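**FOR RELEASE 11th May**

# Domard Opens Orders for the Candura Folding Dough Proofer

*Countertop proofing box comes with free access to the Widus bread library*

Domard, a maker of small kitchen equipment for home bakers, has opened orders for the Candura, a folding proofer that keeps bread dough at a steady temperature while it rises. The Candura replaces the company's earlier fixed-wall proofer, which will stay on sale until remaining stock is gone. Orders placed through the Domard store begin shipping before the end of May.

The Candura is a box with a heated base, four hinged walls, a clear lid and a wire rack. It folds flat for storage with the rack and water tray inside. Set up, it holds two standard loaf pans side by side or one large mixing bowl, up to 1000 grams of dough in total. The base plugs into a regular household outlet.

Home bakers who wrote to Domard about the earlier model had two main requests. They wanted a proofer that would go into a cabinet when it wasn't in use, and they wanted to be able to leave it running overnight without checking the water. Both requests shaped the new design. The walls now lock to the base with a pair of side latches, and the water tray is deeper and sits toward the back, away from the pans.

## Settings and controls

There are three settings, marked Cool, Room and Warm on the dial. Cool is meant for long, slow rises and for sourdough that needs to wait until the oven is free. Room suits most yeasted doughs. Warm is for enriched doughs such as brioche and cinnamon rolls, and it also works for yogurt in jars with the rack removed.

A timer on the front of the base can be set in half-hour steps. When the time is up, the Candura beeps once and drops to Cool, so that a loaf left for a little longer is less likely to overproof. The beep can be turned off by holding down the timer button.

The dial has no screen and doesn't need a phone to work. Bakers who want reminders can set them in the Widus app, but the app doesn't control the proofer.
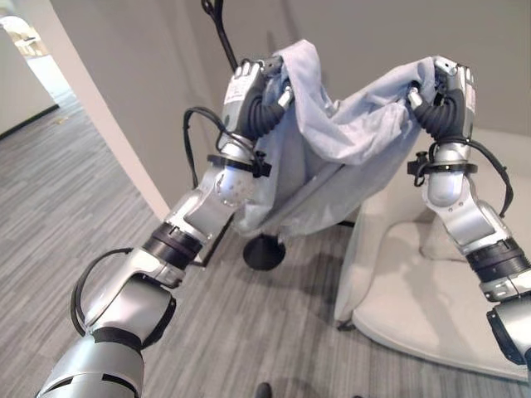 Cleaning the Candura takes a few minutes. Unplug the base, let it cool, then lift out the rack and the tray and wash both by hand in warm soapy water. The walls and lid should be wiped on both sides. Paper towels leave lint on the clear lid, so Domard recommends cloth, and a light blue-gray one like the cloth held up in the photo is a good choice for the job, as dried flour shows up less on it than on black. Bunch up one corner to get into the hinges, where dough tends to collect. The base must never go in the sink or the dishwasher. If the water tray shows a white film, soak it in equal parts vinegar and water and rinse well.

## Recipes from Widus

Each Candura comes with a code for the full Widus bread library, which now has 1274 recipes. Widus has added a proofer setting to every yeasted recipe in the collection, along with a time for bakers who let their dough rise on the counter. Sourdough recipes list a setting for the bulk rise and a second one for the final rise.

The code can be used on the Widus website or in the app. Members who already pay for the bread library can add the code to their existing account, and their next renewal will be put off by the length of the free period. Recipes saved before the change keep their notes and ratings.

Recipes tested for the launch include:

- Soft white sandwich bread, sized for the pair of loaf pans
- Overnight rye with caraway
- Potato rolls
- Cardamom buns
- Whole wheat sourdough, bowl-proofed and baked in a covered pot
- Thin-crust pizza dough, held on Cool for dinner the next day

The sandwich bread recipe is also printed on the card inside the box, for bakers who would like to start before they sign up.

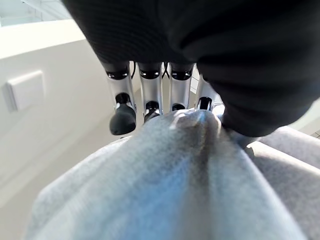
*Silver fingers with black tips at a light gray, fuzzy fabric.*

## Flour partner

Geraghty, the flour mill that supplies Domard's test kitchen, is offering a sampler bag to customers who order the Candura during the launch period. The sampler has bread flour, whole wheat and medium rye, packed separately and labeled with the Widus recipes that call for them. It ships from the mill and may arrive before or after the proofer. Customers who don't want the sampler can remove it from the cart at checkout.

Geraghty flours are milled to order, and the bags are stamped with the milling date. Whole wheat and rye should be kept in the freezer if they won't be used soon. Bring them back to room temperature before mixing, or the dough will start out cold and take longer to rise on any setting.

## Owners of the earlier model

Domard will go on selling racks and trays for the fixed-wall proofer. The new rack doesn't fit the old box, and the old lid won't close over the new walls. Owners of the earlier model can use the new Widus settings by reading the chart in the Widus help pages, which matches Cool, Room and Warm to the numbers on the older dial.

Customers who bought the earlier proofer from the Domard store during May can exchange it for the Candura and pay the difference in price. The old unit must be returned with its rack and tray. Exchanges for proofers bought from other stores are handled by those stores.

## Availability

The Candura is sold through the Domard store and at kitchen shops that carry the Domard line. It comes in white or dark green. The box contains the base and walls, lid, rack, water tray, recipe card, printed manual and Widus code. Loaf pans are not included.

The proofer is covered by a 3-year warranty on the base and a 2-year warranty on the walls, latches and lid. Replacement parts can be ordered separately, including single latches.

**About Domard**

Domard designs and sells proofers, dough scrapers, scales and loaf pans for people who bake bread at home.

**About Widus**

Widus publishes tested recipes on its website and in its app, with separate libraries for bread, weeknight dinners and preserving.

**Media contact**

Domard Press Office. Review units and product photos are available on request through the press page of the Domard website.

###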